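Two-arm build keeps snagging on a foil cooler bag

Mitali Gazi
Got a two-arm setup going in our shared workshop in Plurevdale and I'm trying to get it packing leftovers off a table. Arms are fine, bag is driving me bonkers.

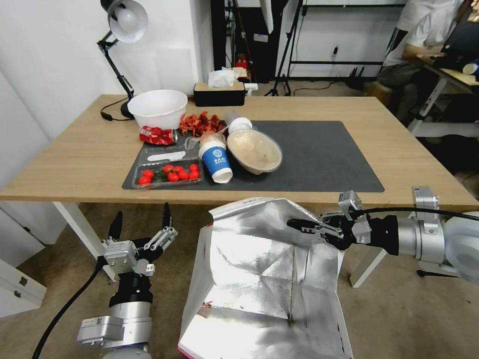
Open foil-lined bag between the arms

The lining is so floppy! I've been through 2,000 practice runs in the simulator, where the bag's a stiff box.

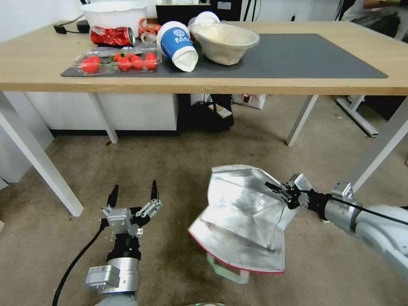

So do I swap the bag or change the grip?

Kakakhel
Swap it. Use a bucket.

Cuneck
Keep it, but grip lower and slow the close right down. Took me 11 tries to find a good speed on mine.

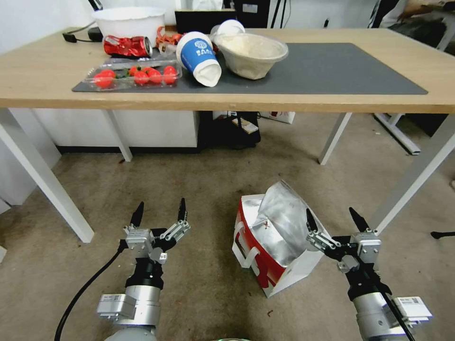
Left gripper slightly open, bag on the carpet side of the table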